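Home | Decorating | Wallpapering | Pasting Tables | Kundusis Folding Pasting Table

Kundusis Folding Pasting Table with Carry Strap

In stock. Ships flat, fully assembled.

Open length: 2320 mm
Width: 600 mm
Working height: 74 cm
Sections: three, hinged
Legs: steel, fold flat under the top
Top: sealed birch plywood
Edge marks: inches on one side, centimeters on the other

I've hung a lot of wallpaper. My own hallway (twice, the first time doesn't count), both my sisters' bedrooms, a dentist's waiting room, the inside of a wardrobe, and one very long stairwell I still have dreams about. For years I did all of it on a door laid across two sawhorses, and I told everybody that was fine. Then I borrowed one of these from Miloslav Skála for a weekend job and kept it so long that he asked for the money instead. So that was my first Kundusis, and now I sell them!

The thing I like best is that it doesn't sag. Cheap pasting tables have a dip where the sections meet, and you don't notice until you run a brush over it and the paste pools right in the fold. The Kundusis has a brace under each hinge that you swing across and click into place. It takes two seconds. If you forget it, the table will remind you by wobbling, so go back and click it.

It's also taller than most. I'm not a tall person and I still find 74 cm more comfortable than the knee-high ones from the big stores, especially on a day with fifteen or twenty strips to get through. If you're over six feet you may want the leg extenders, which are on the accessories page (they push on, no tools).

Setting it up

Lay it face down, open the three sections, pull the legs out until you hear them lock, then swing the braces. Now flip it over. Get someone to help with that part if you can. I do it alone by tipping it onto its long edge first and walking it up, and I've only dented the baseboard once.

Put it lengthwise under a window if the room has one. Side light shows up every dry patch you missed with the brush, and dry patches are what turn into bubbles on the wall. In the evening I stand a desk lamp on the floor at one end, pointing along the top, and it works almost as well.

Choosing a paper to go with it

People always email me about this, so I may as well put it on the page. The table doesn't care what you put on it, but your patience might. If it's your first time, get something with a small repeat or no repeat at all. Stripes sound easy and they are not easy, because an old house will show you exactly how far out of plumb it is. A loose, leafy design is much kinder, and big scenic prints can be lovely too, as long as you lay all the panels out in order before you mix any paste. Write the number on the back of each one in pencil. Pencil! Ink can come through.

And buy one more roll than the calculator says. Always from the same batch, too, so check the number on the label before you peel the wrapper off.

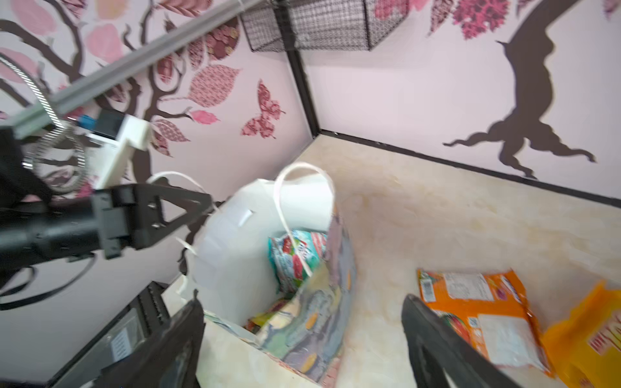
Pink patchwork leaves, dark branches and a butterfly or two:

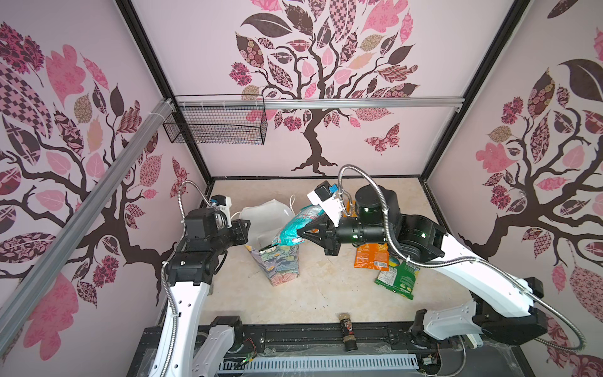
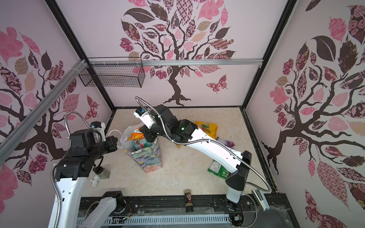 Now, paste. I use the Odero ready-mixed for heavy papers and their powder for everything else. The powder is cheaper and lasts forever if you keep the lid on, but you have to stir it properly. Cold water first, powder sprinkled in slowly with one hand, stick going around with the other. Leave it for fifteen minutes and stir it again. If there are lumps after the second stir, push them through an old kitchen strainer and carry on. I've done that more times than I'd like to admit to Emília Kopecký, who taught me and who has never had a lump in her life.

Paste from the middle of the strip outward, and let the paper hang over the far edge of the table by the tiniest amount while you do that side, then pull it toward you and do the near side. That way the paste goes on the paper and the table stays mostly clean. Fold the strip back on itself, paste to paper side in, without creasing it, and let it rest for however long the label on your roll says. Different papers want different times, and being consistent matters more than being quick. I write the start time on a bit of masking tape stuck to the edge of the table.

Paste-the-wall papers are a different story. You don't need a pasting table for the pasting, but I'd still want one for measuring and cutting. Cutting on the floor ruins your knees and, in my case, took a nice straight slice out of a rug.

The top

Birch ply with three coats of sealer. Old paste comes off with warm water and a sponge, even the next morning. Please don't scrape it with a metal blade, that's how you get through the sealer, and once water gets under there the surface goes fuzzy. If it does happen, sand it lightly and give it a coat of any clear water-based varnish. I did that with mine in September and it looks better than the new ones.

Don't cut directly on it either. A strip of hardboard down the middle is all you need, or there's the Urkum cutting mat, which rolls up and fits inside the folded table with the lid shut. I keep my plumb line, a soft pencil and the seam roller in there with it.

What's in the box

The table
A carry strap, already fitted
Four spare rubber feet
A leaflet, in very small print (the setup section up above says the same thing and you can make it bigger)

Accessories and spares

Leg extenders, set of six, $38
Urkum rolling cutting mat
Odero paste, ready-mixed or powder
Phùng smoothing brush, natural bristle
Replacement hinge brace, left or right

The Phùng brush deserves a word. It feels too stiff when you first pick it up and you'll think I've sold you the wrong one. Wash it in warm water, shake it out, hang it up overnight, and it'll soften up nicely by the second job. Use it from the center of the strip out to the edges and go easy around embossed papers, which you can flatten if you lean on them.

Questions I get a lot

Will it take the weight of a full paste bucket? Yes, but put the bucket over a set of legs, never in the middle of a section. Better still, stand it on a stool next to you. You will knock it over eventually wherever it is, so lay down a drop cloth.

Can I use it for other stuff? Sure. I've had customers use theirs for sewing patterns, yard sales and one buffet. It's not a workbench, though, so please no sawing and definitely don't stand on it to reach the ceiling.

Does it fit in a small car? Folded, it's a third of its open length, so it goes across the back seat of mine with room for my bag of tools. Measure yours first if you're picking up in person.

Is there a shorter one? Kundusis makes a two-section version but I don't stock it. I tried it and kept running out of table.

The next delivery is due on 30th October, and if the button above has gone gray you can leave your email and I'll write when they're in. Pickup is free from the side door, ring the bell twice as I'm usually in the back with the radio on.

Add to basket | Delivery and returns | Ask me something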